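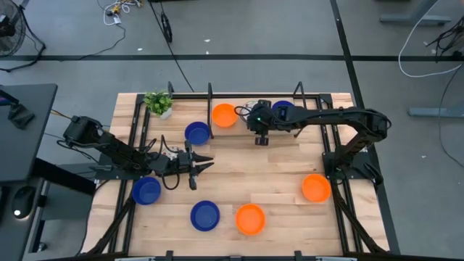
Butcher block top, orange and blue bowls

tarnhollow
3 Apr 2026
Oiled my top with Mandagi hard wax in May. The can says food safe and "lifetime protection." Paid 321 for two coats' worth. Has anyone seen it last a full year?

pell_k
Lifetime of what, a moth? Mineral oil does the same job.

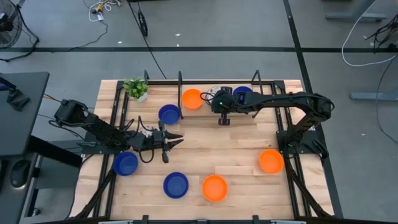
I redo mine whenever it looks dull and I've never bought a branded can.

grainchaser
Disagree. Mineral oil never cures. I used Maditz and water still beads.

pell_k
Beads on day one too. Did you leave a bare patch to compare?

grainchaser
No, it's my kitchen.

tarnhollow
The Zurnia site claims 300 scrub cycles. Doesn't say with what.

pell_k
A damp feather, probably. I'd ask for the test sheet before spending anything else.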